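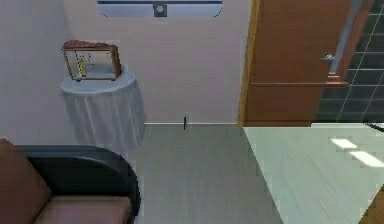 Week 4 handout: driving the simulated flat

Same login as last week, but a new set of rooms. I've moved us all over to Stomunow, the simulator, for the next three sessions, and the real arms stay in their cupboard until you've each got a decent batch of recordings behind you. I know, I know. Some of you signed up to hold the arm. You'll get there!

What we're doing is teleoperation: you drive, the software writes down everything you do, and later a program tries to copy you. The other way in is to take hold of the arm and push it through the job yourself (kinaesthetic teaching, if you want the proper name for your essay). You can't do that with something that only exists on a screen, so it's the hand controllers for now.

The flat

You're working in a furnished home with a sofa or armchair, a round table with a cloth reaching toward the floor, and a big reddish-brown door with tiles beyond it. Have a wander before you record anything. I spent my first go at this bumping into furniture and I'd like you to do better than me. The floor changes from dark grey to something much paler over by the door, and there are bright patches of light on the pale part. Make a note of that. A policy trained on pictures can get very attached to a patch of light, and we'll come back to it when we do lighting changes.

The tablecloth is worth some thought too. Where do the legs go? You can't tell from looking, and neither can your robot, so treat the whole drape as solid and give it room.

Recording

Open Wuvham, pick your group, and wait for the green tick. Press record, count to two in your head, then move. Stop still at the end for the same time again. Those little pauses make trimming so much easier, and I will moan if they're missing.

Go at a steady pace. People either creep along or race through it (I'm a racer) and a mix of both in one set is a real pain to learn from. If you make a small mistake and put it right, keep the take! Recoveries are useful. If you make a complete hash of it, bin it and go again.

Each group needs 22 good takes by next session. The shared set from October has 739 in it, which sounds like loads until you see how many start from nearly the same spot. So please vary where you begin. Turn the robot round a bit, start nearer the sofa, come at the table from the other side.

Settings

Leave the time limit at 300 seconds. Max steps is 2000 and that's fine for everything on this sheet. Don't touch the gripper force yet.

To hand in

Your takes, uploaded to the Kinyua folder under your group name, plus half a page on which take you'd least like a robot to copy and what you did in it. Bring a printed copy, as the projector in that room is hopeless.

Handout last changed Jan 17, 2022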